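Our project for the Tritham food and packaging module looked at how everyday sweet wrappers are put together, and how easily a household could sort them once the sweets are gone. We began in July with a box from Skurkham market — far too many, we soon realised — and tipped them out a few at a time on a plain grey table.
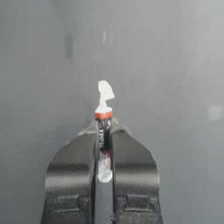
How many wrappers did we sort in the end? We sorted 766, over several long and rather sticky afternoons.

Most were easy enough to place by feel, and the crinkly plastic ones soon made up the biggest heap.

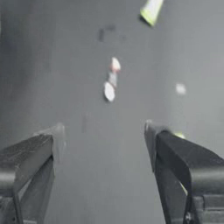 The paper ones gave us more trouble, as a thin shiny lining is very easy to miss, and we went back through that heap twice to be fair to it.

Colour turned out to be our favourite part of the work. We had guessed that brighter wrappers would be quicker to pick out, and a white packet with lime-green crimped ends does show up nicely on dark grey. Plain white pieces took us longer, and we would like to time them properly next term.

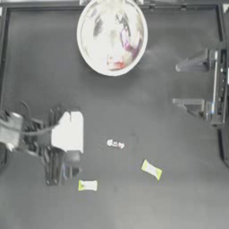

Keeping the table tidy mattered more than we had expected when we wrote our plan. We allowed ourselves very little on it at once, and a round white plate at the top edge still left plenty of bare table for the wrappers in the middle. Our notes are kept in the Penus folder, with the sorting sheets behind them.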